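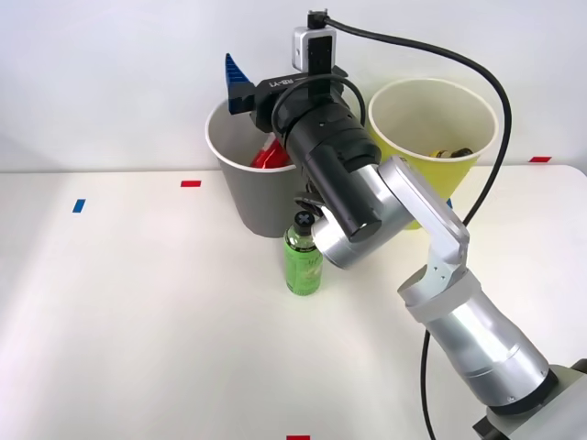

Furkach Tabletop Notes is a collection of written records about small things on a table and the cups they get put into. It grew out of a very ordinary wish, to keep a decent account of how a table looks while it is being tidied, in words plain enough that a stranger could set the same table up again at home. Most of the records deal with paper cups, and the pairing you will meet most often is a gray one and a yellow one standing side by side near the back edge of a white table, with a green plastic bottle for company. If you have only ten minutes to spend here, read the records with that pairing first. They are the ones we wrote most carefully, and everything else in the collection borrows its habits from them.

What is in the folder

layouts.csv holds the table arrangements, 55 of them, one per line. Each has a short name, the cups used, the things set out, and a free text column called remarks, where we let ourselves ramble a little.

moves.csv holds 400 rows. A row is one small act of tidying: a thing is picked up from one place and put down in another. The columns are layout, thing, from, to, and settled. The last one takes yes, no, or unclear, and please don't read unclear as a kind of no.

things.txt is the list of names for everything that may appear on the table, 14 kinds in all, cups included. We kept it short on purpose. If you are tempted to add a fifteenth, have a look first at whether one of the existing names will stretch.

checks is a small folder of scripts from Hviid, our helper package, which reads both tables and grumbles when a layout name doesn't match or a cup turns up that isn't on the list. The grumbling is friendly and it always tells you the line number.

About the cups

The word "cup" covers every open paper container in the set, even where an older remark says bucket or tub. We argued over this for much too long. Several people grew up calling anything with sloping sides a bucket, and you will still find that word in the remarks for the Koltwood layouts, which we left as they were written. In the columns themselves it is always cup.

Cup names are color names, and there are four of them. Gray is easy. Yellow gave us more trouble, as it includes a shade that some people would call yellow-green, and which can lean one way or the other depending on the light and on who is looking. We settled on yellow for the column and asked people to put anything finer in the remarks. Please don't split it into two colors. It has been tried, and the same cup ended up under both names.

"In" means resting inside the cup, whether or not any of the thing can be seen over the rim. "At" means beside the cup on the table. A thing leaning on the rim is "at" until it falls one way or the other, and its settled column stays at unclear.

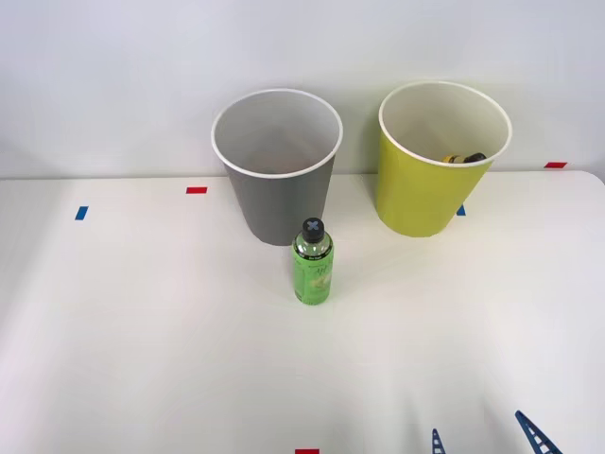

When you write down where something stands, say so from the front of the table looking toward the wall. Left, right, front, and back are enough. We did try distances for a while in the Furnavent layouts, and the measurements looked very grand in the file, but people laid the ruler down from different corners and the numbers didn't agree. Those columns are gone now. A sentence such as "bottle in front of the gray cup and a little to the right" turned out to be much more useful to the next person.

Two things standing in line with each other get the word "overlaps" in the remarks, with the nearer one named first. It only means that one partly hides the other from the front. It doesn't mean they touch. If they do touch, write "touching" and leave it at that.

Bottles and other tall things

Bottles are recorded with their cap, if there is one, and whether they are upright or on their side. We don't copy out labels. The color of the label is welcome in the remarks, and so is any large mark on the cap, which can be a real help in telling two bottles apart. A bottle may stay in place through a whole layout without being moved at all, and it should still be listed, so that whoever sets the table later knows to leave room for it.

Small things

Small things are the hardest part of the collection, and I would ask you to be patient with them. Once something is lying at the bottom of a cup it can be difficult to name from the outside, so we allow "small thing" followed by its colors, for instance "small thing, yellow and black." That is a perfectly good entry. A confident wrong name does more harm, and it took us most of November to clear those out of the first version.

Tape

Strips of colored tape on the tabletop are listed as part of the layout, never as things. They don't have a row in moves.csv.

Known gaps

White tables are heavily overrepresented, and so are plain walls. Glass and metal cups are missing altogether. The remarks vary a great deal in length, depending on who was writing and how close it was to lunch. A few layouts have only a name and a list of cups, and if you can improve one of those from a table of your own, please give it a new name and keep the old line too.

Corrections are read on Thursday afternoons. Send the layout name, the line number, and your new wording, and if you disagree with one of the color names, say which cup you had next to it.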